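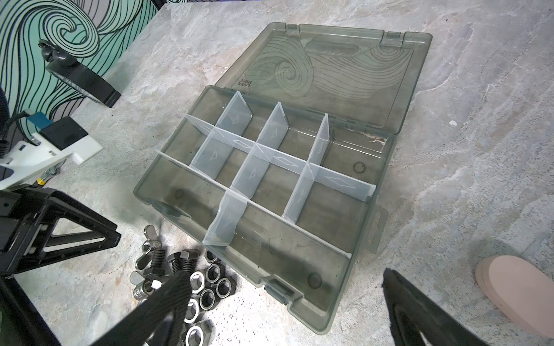
Edgars Ķēniņš replied on Wednesday: Have you tried a smaller box? I had the same trouble with my hardware, and the dividers were fine. I just had too many compartments and started inventing categories to fill them.

Thanks, Edgars. Noted, and slightly resented. I'm leaving the ticket open anyway.

Problem as logged: small hardware doesn't stay sorted. Box closes, goes on the shelf, comes back down with nuts in with the bolts. Severity: low, unless you're the one putting the Mesero shelf together.

Tried so far:

1. Reseated every divider. Pushed each one down until it clicked, or until I decided it had clicked. Shook the box. A nut still got under one of the cross pieces and moved in next door.

2. Moved the dividers to make smaller compartments. Now nothing over an inch long fits anywhere except on the diagonal. Moved them back.

3. Wrote to Proden, who sold me the box. Their answer came at 9 p.m. and asked whether the box was on a level surface. It is on a level surface until I pick it up — a feature I was hoping to keep.

4. Emptied the lot and started over, bolts first, in the long compartment at the front.
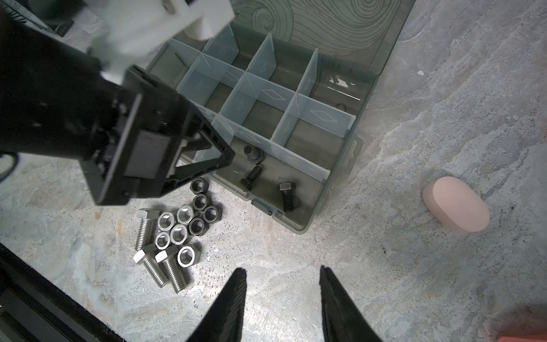
Bolts seem happy there, so they get the whole front row. The black nuts and the silver ones are next, in separate compartments, and I'm not subdividing by shade of silver, whatever Edgars thinks I do on weekends. The wing nuts get a corner in the back, where they can be awkward in private.

Still open: what to do about the gap under the dividers. Chou suggested a strip of felt on the floor of each row. I have felt. I don't have scissors, which were last seen in April.

Status: pending felt. Next shake test after 7, when the downstairs neighbor goes out.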